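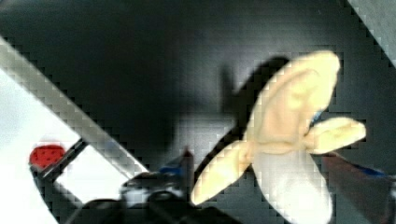 Plush banana, cream fabric, peel flaps out.

13 February 2022

Fabric wash trial, Cotolmont detergent vs. the Dalar one. Cut 20 swatches last night, cream fleece, all off the same bolt. Stain is cold tea, 3 ml each, left to dry on the rack.

Wash at 178 ml dose per load. Su-bin says that is too much for the small drum – maybe, but the Urkedgate sheet says so, sticking with it for now.

Dalar set: edges curled, tea ring still there on seven. Cotolmont set: ring mostly gone, feels stiffer. Didnt weigh them before, dumb. Weigh next batch.

Rinse water still foamy after the second rinse. Third rinse added for both sets so the comparision holds.

To do: ask Hye-jin for the September results, she had the same fleece. Order more tea bags. Label the rack, pegs got mixed up again – swatch 7 may be 1.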